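Recording Cleanup Demonstrations Without Fooling Yourself

A box of odds and ends by a door, a few scraps of paper on a mat, two arms, one person driving them. It looks like an easy afternoon of data. I have recorded enough of these to distrust that feeling, and this page is the procedure I use now.

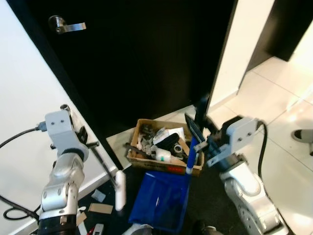
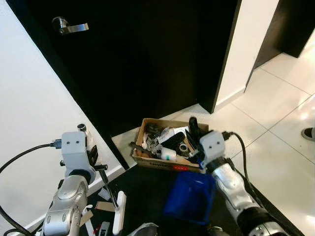 Flostik, bench notes on robot learning
Written by the site's editor, robot operator and part-time data janitor

What this page covers

How to collect demonstrations of a floor cleanup task with a two-armed robot, by teleoperation, so that a policy trained on them has a fair chance of learning the task. I assume your arms already work, your cameras record, and you can drive the thing without hitting the wall. If you can't, put this away for a week and practice. Early clumsy recordings are the most expensive data you will ever own, because you'll be tempted to keep them.

I won't promise a success rate. Most of the guides I read before starting did, and I never found out how they got their number.

Step 1. Write the task in one sentence

Do this before you power anything on. Ours read: "Get the paper scraps off the mat and into the dustpan, then let go of the tools." Fine so far. Then we asked three operators what counts as done and got three answers. One thought a scrap on the lip of the pan was good enough. One wanted the pan emptied.

So write the end state too, and write what happens to the box. Is it part of the task or is it furniture? In our project, which we called Prandari for reasons that no longer matter, the box started as furniture. Then people began using it as a place to rest a gripper, or nudging it to make room. A policy can't tell which of your habits are the task. If the box can be touched, say so. If it can't, stop the recording when it is.

Step 2. Pick a place that is annoying

A clean table under even light is a pleasant place to record and a bad place to learn from, unless your robot will live on that table. Go to a doorway. Glossy tile reflects. Dark doors and dark mats swallow dark tools. A mat edge catches a dustpan at the worst time. You want some of that in the data.

You don't want all of it at once on the first morning. Spend the first session in one spot, then move. I used to think four rooms would do. I now think four rooms is what you record before you find out what's wrong with your setup.

Step 3. Choose clutter you didn't choose

Everybody's first instinct is to arrange the box. You put the tape here and the bottle there so that it looks like a mess. It looks like your mess, every time, and the arrangement barely changes between episodes. Tip the contents out and throw them back in. Let handles stick out over the rim. Rolls, bottles, paper and dark tools in one heap are good because the outlines run together.

The same goes for the scraps. Drop them from standing height. Do not place them in a tidy row where the dustpan will be. And vary what they are: tan scraps on a dark mat are easy to spot, and a system that has only seen those may be lost on anything else.

Step 4. Fix the head view, then check it from the recording

Set the head camera so that both wrists, the whole mat and the front of the box stay visible through a full sweep. Then record one throwaway episode and watch it back on a small screen. Don't trust the live view. You know where everything is when you're driving, and your brain fills in what the camera misses.

Look for these:

The wrist block hiding the tool tip at the moment of contact. Move yourself or the robot base until it doesn't.

Cables crossing in front of the work. Loops along the outside of the arm are tolerable. A loop swinging across the mat is a moving object your model will happily pay attention to.

Shoes and people. One at the side of the view now and then is fine with me. What you must avoid is a person who is always there in the good episodes and missing in the bad ones, since that's a shortcut waiting to be learned.

Step 5. Decide how the tools get into the grippers

There are two honest choices. Either every episode starts with the tools lying on the floor and the arms pick them up, or every episode starts with them already in hand. Mixing the two without a label gives you a dataset where half the examples are missing the hard part.

We started with tools in hand because it was faster. Operators loved it. The policy swept acceptably and had no idea how to pick up a dustpan. Thin rods and slanted handles are awkward to grip, and that's a reason to record more of them.

Whatever you choose, check the grip before each take. A dustpan handle that has twisted a little in the fingers will not lie flat, and you'll spend the whole episode compensating with your wrist. The model will learn to compensate as well, including on the days when nothing is twisted.

Step 6. Drive like a boring person

Slow at contact, normal speed elsewhere. One arm holds, the other moves. Don't stop in the middle to think. If you have to stop, end the episode and start again, or you'll teach the robot to freeze over a scrap of paper for no reason it could ever see.

Recoveries are a different matter. If the roller skips over a scrap and you go back for it smoothly, keep that. I'd trade ten perfect sweeps for one of those. Just don't stage them. Staged mistakes have a look - the operator misses by exactly the amount that's easy to fix.

Step 7. Label right away

After each take, before touching the scene, write down: done or not done by the rule in Step 1, what touched the box, tools in hand or on the floor at the start, and anything odd. Four fields. We had 7 at first, and people filled in the last three with whatever they typed the time before.

I've heard the argument that you can label later from video. You can. You will also discover that "was that scrap in the pan or behind it" is not a question a head camera always answers.

Step 8. Stop counting episodes, or at least count honestly

Our planning sheet said 800 episodes for the first round. That figure came from a slide by someone at Clumusetti, the group we shared floor space with, and they'd taken it from a different task on a different robot. We hit it. After throwing out wrong starts, moved boxes and unlabeled takes, what was left was a good deal less impressive.

By the end of the second round the folder held 3120 recordings. I was proud of that for as long as it took to sort them by starting position. The arms began in nearly the same pose almost every time, because every operator hit the same reset button. So now we add this: after the reset, move each arm somewhere else before recording. It costs a few seconds.

If I had to start over with a small budget I'd record 200 episodes, train on them, watch what goes wrong, and only then plan the rest. People dislike this advice because the first policy will be embarrassing. Let it be embarrassing while it's cheap.

Step 9. Hold something back

Keep one location and one set of clutter out of training completely. Don't peek. Don't record "just a few" there because the light was good. At the Ferrand site we set a hallway aside for testing, and within a month somebody had used it for practice and the files had been merged in. The test scores went up that week, and there was some celebrating before anyone checked.

Common complaints

"The operators get tired." They do, and you can see it in the wrist motion. Swap people out before the takes get sloppy. Having more than one driver also keeps the policy from copying a single person's quirks.

"The loose scraps blow around." Then record them blowing around, or close a door. Taping them down makes a task that doesn't exist.

"The box keeps creeping backward toward the door." Ours too. Mark its starting area on the mat only if you intend to move the mark between sessions. A box that is always in the same place is one more thing the model can lean on.

"Can't we just simulate it?" Maybe. I've seen nice simulated dustpans. I have yet to see one catch on the edge of a mat the way a real one does, but my mind is open, and I'd be glad to stop picking paper up off floors.

Before you pack up

Copy the recordings to a second disk and open three of them at random, start to finish. Check that both wrist cameras wrote files with the same length as the head camera's. Put the mat and the box in different spots for the next session, and leave a note saying where they were.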